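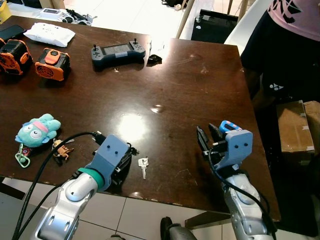 **Figure 2.** Tabletop with two robot arms and a cluster of objects.

## 3.2 Sleep timing and resting heart rate

Sleep timing was scored from wrist actigraphy collected over nine nights per participant. Of the 1689 adults enrolled in the Gismont cohort, 59 were excluded for missing data on more than two nights. Bedtime was defined as the first minute of sustained inactivity after 8 p.m., and variability as the standard deviation of bedtime across all valid nights.

Resting heart rate was taken as the lowest five-minute mean between sleep onset and waking. Participants with more variable bedtimes had higher resting heart rates, and the association held after adjustment for age, sex, smoking and total sleep time. Total sleep time alone was a weaker predictor. Adding caffeine intake to the model changed the estimate very little.

We repeated the analysis in adults over the age of 50. The direction of the association was the same, but the confidence interval was wider and included zero. Shift workers were kept in the main model - removing them reduced the size of the effect without changing its sign.

Recruitment at the Nistura site ended in October, before the clocks changed, so no correction for daylight saving time was applied there. The Kermani site recruited through the winter, and nights on either side of the change were dropped. Site was entered as a fixed effect in all models. Alcohol use was self-reported at baseline only and may be understated.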